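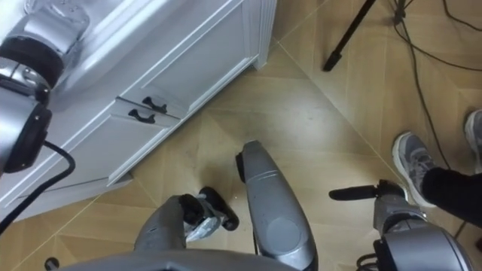 Tercer mes con la cómoda blanca de Villau y ya puedo opinar. Voy rápido que tengo la tarde liada.

Lo bueno primero. El acabado – blanco, con un punto de brillo, molduras en relieve en los frentes. Queda más cara de lo que es. Se limpia con un paño y listo, aunque el polvo se mete en el rincón de la moldura y ahí toca bastoncillo o brocha. Cada dos semanas, no más.

Los tiradores negros, curvados, me gustan mucho. Cabe la mano entera, incluso con guantes de fregar. Eso sí, venían flojos. Apretar desde dentro con destornillador normal, no con el taladro, que Hendrik pasó de rosca un tornillo y hubo que pedir otro. Llegó en 6 días, sin cobrar nada. Bien por ellos.

Lo regular: los cajones. Salen suaves vacíos. Con mantas dentro ya hay que tirar recto, si tiras de un lado se cruza y se atasca. Un poco de cera en las guías y mejoró bastante. Y no tiene freno, asi que portazo si lo empujas con la cadera. Yo lo hago siempre.

Montaje: 3 horas entre dos personas. Las instrucciones, flojas. El paso 7 está mal dibujado, la pieza va al revés (Irena lo vio antes que yo, menos mal). Fijarla a la pared SIEMPRE, los tacos no vienen incluidos.

Otra cosa – el suelo. Nosotros tenemos baldosa imitación madera en espiga, clara, con juntas finas, y la cómoda cojeaba un pelin. Fieltros debajo y solucionado. En suelo claro el blanco queda muy bien, por cierto, no se come la habitación.

Miré también la de Pawlak, más honda pero con tiradores dorados que no me pegaban con nada. Y más cara.

¿La volvería a comprar? Sí, para dormitorio o pasillo. Para ropa pesada buscaría otra con mejores guías. Le pongo un 7.

Si alguien la tiene en gris que diga qué tal, Teresa la quiere para agosto.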